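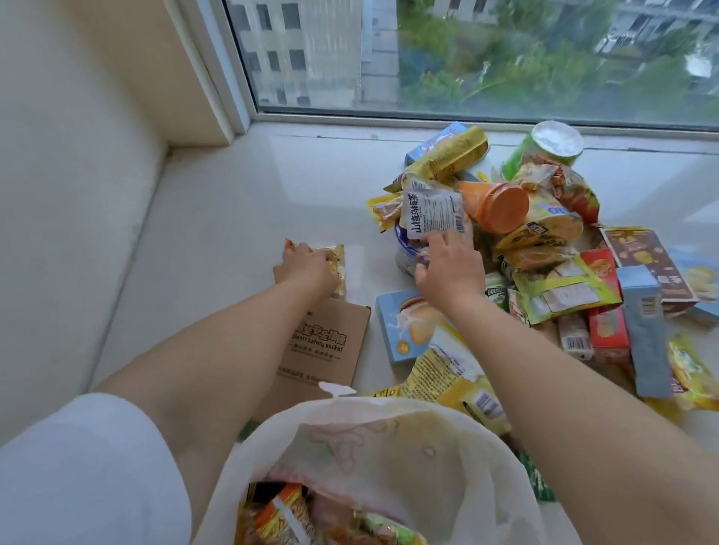
Prondine has published its first good practice guide for recording everyday handwork that will be used to teach household robots, and we are delighted to make it free to anyone who wants it. The guide, called Kandpal, sets out how a task should be chosen, carried out and labelled. Its opening chapter deals with mixed groceries, where a white sachet can sit in the same heap as a green can and an orange cup lying on its side, and each calls for a different grip. Both hands should stay in view wherever possible — a rule our partners at Zekico asked for early on.

The draft went out for comment in Patodbridge in March and drew 227 replies. Many were long, several were blunt, and the guide is far better for them!

What the guide asks for

Recordings should be made in ordinary rooms, in ordinary light, at the pace a person would normally work. Goods should be real ones in their own packaging. Labels must say which hand is doing what, and anything the labeller can't make out is to be marked "unsure" and left at that.
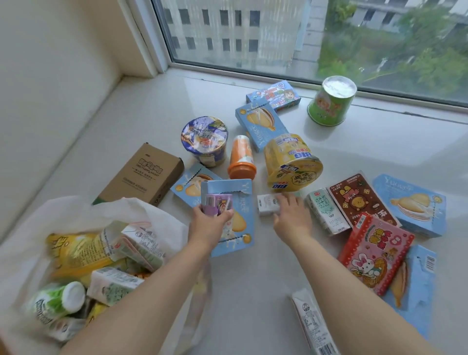 Unpacking at a window sill: juice box in the left hand, fingertips of the right on a small milk carton.

Soft bags get a section to themselves. They sag, they hide things, and they gave our reviewers more to argue about than any other item. Labellers are asked to list only the goods that show, even when they could guess at the rest.

A set submitted under Kandpal may hold up to 1000 recordings, and 100 of them must be checked by a second labeller. The checking sheet fits on one page.
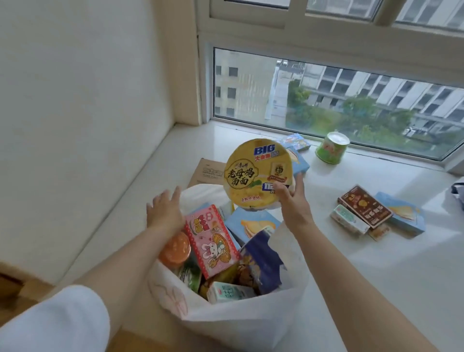 How to take part

The guide and checking sheet can be downloaded from the Prondine website, or ask for document 3205 at our Patodbridge office. Comments on the next edition are open until December — please do send them, however small.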